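Environment and Behavior, Unit 4
What wall color does to people (and what it is said to do)
Handout to go with the lecture. Revised 2 Aug 2020

Read this before the Aldale brochure, if you can. The brochure is well designed and it is easy to come away believing it.

1. The usual claims

Green is calming. Red makes you hungry, or angry, or both. Blue helps you concentrate, except in the sources where it makes you sleepy. Yellow is cheerful in a kitchen and makes babies cry in a nursery. Most of you will have met at least one of these in a magazine, in a design class, or on the back of a paint card.

Notice how the claims are worded. "Green" covers everything from mint to something close to black. "Calming" may mean a lower pulse, a higher score on a mood form, or that the writer likes it. When neither end of a claim is pinned down, almost any result can be made to fit it. For the rest of this unit, whenever you see a color word in a claim, write down hue, lightness and saturation next to it. If the source doesn't give you all three, leave a blank. You will have a lot of blanks.

2. The Trongate waiting room study

This is the study the brochure leans on. A waiting room at the Trongate clinic was repainted from off-white to green in August, and visitors filled in a short form before and after the work. There were 161 forms in all. Ratings for "this room feels restful" went up.

Problems, in no special order:

The room was also cleaned and the old chairs were replaced during the same closure. The report mentions this in a footnote and then drops it.

The before forms and the after forms came from different people. We don't know if the second group was less ill, less rushed, or kept waiting for a shorter time. Waiting time was not recorded, which is strange in a study of a waiting room.

The form had 9 items. One of them is reported. Ask what happened to the other eight. If you test enough items, one will probably move, and that is the one that gets a chart.

The form carried the heading "Tell us about our new color." Anyone reading that knows what the answer is supposed to be.

There was no second room left alone for comparison. Even a storage corridor with a few chairs in it would have been better than nothing.

None of this shows that the green paint had no effect. The study can't tell us either way, and the brochure writes it up as if it could.

3. Lightness gets forgotten

A great deal of what people put down to hue may be down to how light or dark the surface is. Dark walls return less light to the room. People in darker rooms may sit closer to the lamp, talk more quietly, or leave sooner, and you would get some of that from dark brown or dark blue just as well. A study that compares white with dark green has changed two things and usually reports one.

The share of your view that a color fills matters too, and it changes each time you turn your head. So does whatever stands next to it. A gray-green patch beside a strong orange looks greener than it does alone. This is simultaneous contrast, it is old and well tested, and you can check it with two scraps of paper. Paint cards ignore it. They show you each color on a white border, where you will never see it again.

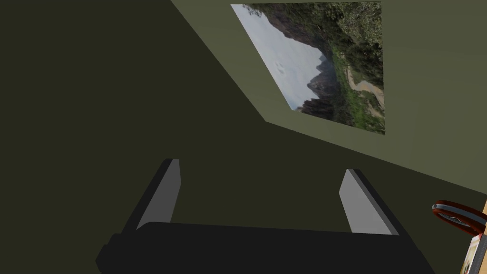
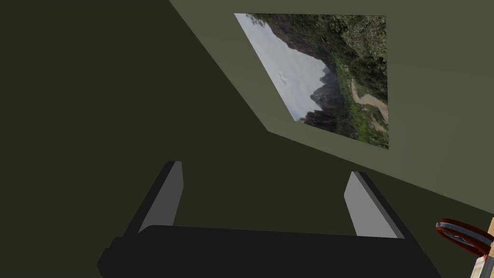
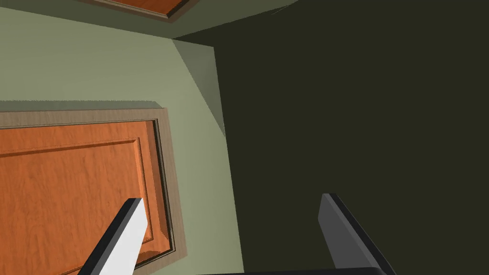 Fig. 4.1 Rendered interior with a large dark olive surface in each view. The third also has a pale sage-green wall and an orange wooden door.

For the figure, cover the door with your thumb and look at the pale wall again. Some of you will see a change and some won't. Write down which before you compare with your neighbor, as people tend to agree with whoever speaks first.

4. Screens and renders

More and more color research is done with rendered rooms. It is cheap, and you can change the wall without changing the chairs, so the Trongate mistake is easy to avoid. Fine so far. But a screen can't reach the brightness of a sunny wall, every monitor shows a slightly different green, and a person looking at a display is still sitting in some other room with walls of its own. Few papers tell you what color those walls were.

The Lu package is the one you will use in the lab. Its preset called "calm green" is a name somebody typed in. It has no standing as evidence, and I don't want to see it cited in a report again.

5. The Kisedero replication

Better work, less often quoted. Two matched rooms, same furniture, same lamps, 40 people in each. Walls matched for lightness, so that only the hue differed. People did a proofreading task and then filled in a mood form. Nearly 50 outcomes were looked at across the two tasks, and the authors list every one of them in an appendix.

What did they find? Not much. A small difference in mood in favor of the green room, no difference in errors, and wide uncertainty on both. The authors say the mood result could easily be chance and I think they are right. The brochure cites it as "further support." Read the appendix and decide what you would have written there.

One complaint, so as not to let it off lightly: people spent less than an hour in the rooms. A claim about living with a color needs people to live with it, and by then they may have stopped noticing. Short exposure is the weak point of almost everything on the reading list, including the papers I like.

6. For the seminar

Bring one color claim from a real source, copied word for word, with the source written down. Newspapers, hotel websites and paint cards are all fine. No social media posts this time.

Underneath it, say what would have to be measured, what the comparison room would look like, and what result would make the writer give the claim up. If you can't come up with any such result, say so and explain where the wording lets the writer escape.

Half a page is enough. Reports on the Lu lab are due separately, with monitor settings and room lighting on the first page.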